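首页 > 小店日常 > 陈列与玻璃器皿 > 季度安全自查

Nenier 陈列台安全自查表（附我的碎碎念）

检查日期：23/10/2021
检查范围：台面、围板、高脚玻璃杯、金色展示架
柜号：606

先说一句，这张表我每个季度都填，打钩的部分给店里留底，后面的啰嗦是写给接班同事看的，嫌长可以跳过哈。

一、台面与围板

1. 台面平稳，按四角不晃：合格。
我两只手都压上去试了，靠左那边以前垫过纸片，现在换成了橡胶脚垫，好多了！

2. 台面有无毛刺、翘边：合格，需留意。
米色台面用得挺旧了，磨损看着明显，好在摸过去不扎手。二月之前先不换，Plodeo 那边报价815元，我觉得还能再等等。

3. 围板固定：合格。
推了推，没松。右边围板靠上角有几个小黑点，不影响安全，有空拿湿布擦擦看（别用钢丝球，求你们了）。

二、玻璃杯

4. 杯口有无缺口：合格。
戴薄手套沿着杯口慢慢摸一圈，光靠眼睛看不准。这种杯子杯口厚，带一点点绿，小磕碰特别容易看漏，得对着灯转着看。

5. 杯壁花纹处有无裂纹：合格，建议复查。
花纹是一道道细斜线，有点像叶子又有点像羽毛，好看是真好看，查起来也是真费眼睛！细裂纹混在里面根本分不出来，我用指甲轻轻刮，感觉卡住的才算。

6. 杯柄与杯底连接：合格。
轻轻扭一下，不响不动就行，千万别使劲。 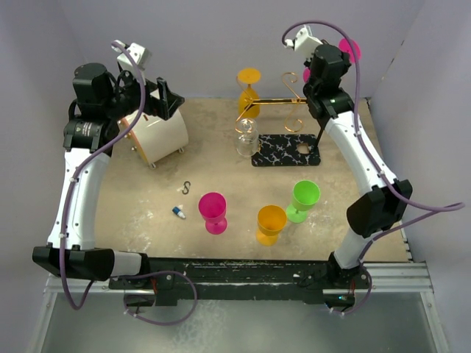
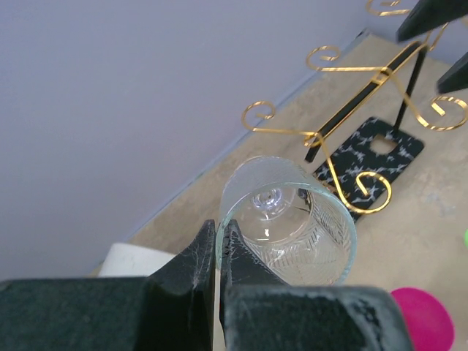

图注：上图为台面与围板，下图为带花纹的玻璃杯和后面的金色展示架。

三、金色展示架

7. 铁艺卷边有无尖头：待处理。
架子是细丝弯成一圈一圈的那种，丝头收得不太好，我手套被勾了一下。先用锉刀磨圆，磨完再擦一遍，别把金属屑留在台面上。

8. 架子与玻璃杯的距离：待处理。
离得近了，杯子一滚就碰上。我的习惯是中间至少留出一个拳头，杯子放稳了再松手。

9. 架子承重：未测。
Morsy 的托盘还没到货，到了再补，空着别乱打钩哦。

四、收尾

10. 碎玻璃专用盒在位：合格。
盒子快满了，周一记得倒。

11. 防割手套：缺2副。
我已经在 Trammont 下单了，到货之前大家先轮着用，用完放回抽屉第一格。

本次共查11项，待处理的两项我下周自己弄，第9项等托盘。接班的同事如果发现杯子有新磕碰，直接在表后面写一行就好，不用特意打电话给我。

近期内容
· 玻璃杯收纳：倒扣还是正放？
· 旧台面翻新小记
· 展示架怎么擦才不掉色
· 打包易碎品用的纸，我试了几种

本网站使用 Cookie 改善浏览体验。继续浏览即表示您同意我们的 Cookie 政策。[接受] [设置]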